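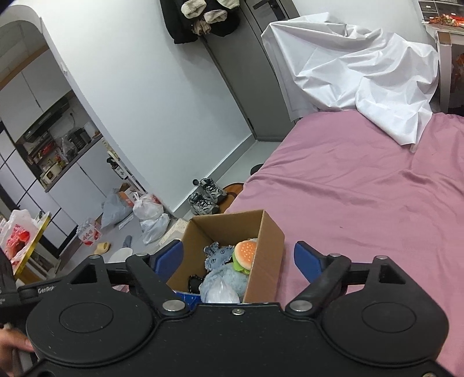 1 minute read

Have you ever tidied up your toys with somebody else's fingers? At the Pikero open day in Dinport, you could! Kids got to hold a gripper, a kind of robot hand with a handle for a person, and find out what picking things up is like for a machine.

The gripper has two black fingers with blue pads on the ends. Squeeze, and the pads move together. Let go, and they open up again. Simple, right? Now try it with a cardboard box full of soft toys!

A plush hamburger is round and squishy, so you have to think about where to pinch it. A fluffy toy with long fur is trickier — where does the fur stop and the toy begin? Your own hand can feel that right away. With a gripper you have to look very carefully and go slowly.

So why practice at home, next to a bed and a pair of sneakers? Homes are full of stuff, and every one is different. A robot called Moya is learning to help in rooms like that, and it learns by studying how people do each job. The team has saved 2,626 pickups so far, and 327 of them are soft toys!

Try it yourself: hold two spoons like fingers and move 5 stuffed animals into a box. Which one was the hardest to grab?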